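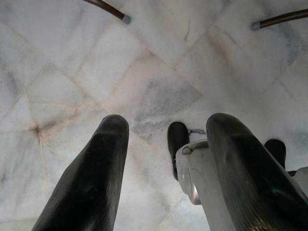 March 10, 2020

Thoa Chu came over with a bottle of Magagula and told me it would take the rust stain out of the hall floor in 20 minutes. I have heard this before. Last August it was Tider, and before that a paste made of baking soda that did nothing except dry in the seams and have to be picked out with a toothpick.

The stain is where the grout lines run together, over to the left, and it is still orange. My theory is the old plant stand with the iron feet. Thoa says the rust is coming up from under the marble, which sounds like something people say when they want to sell you a new floor. She isn't selling floors, so I don't know where she got it.

Anyway I read the label. "Safe on most natural stone." Most! I put a dab on the spare tile in the closet first and will look at it tomorrow. Marble and acid don't get along, that much I do know, and the label won't say what's in the stuff.

The man from Joso quoted 500 to polish the whole hall and wouldn't promise anything about the stain. He also wanted to "even out" the dark gray patch in the middle, and I told him that's the stone. He gave me a look. It has been that color for the 11 years I've lived here, and no mop has ever moved it. The fine lines farther up he called cracks. Could be veins. I ran a fingernail over 2 of them and felt nothing, so I'm not paying anyone to fill them.

The yellow in the grout is another matter. I'd believe that's my fault, too much floor soap and not enough rinsing. Plain water from now on and we'll see if it makes any difference. I doubt it.

Still need to call Cumach about the sink.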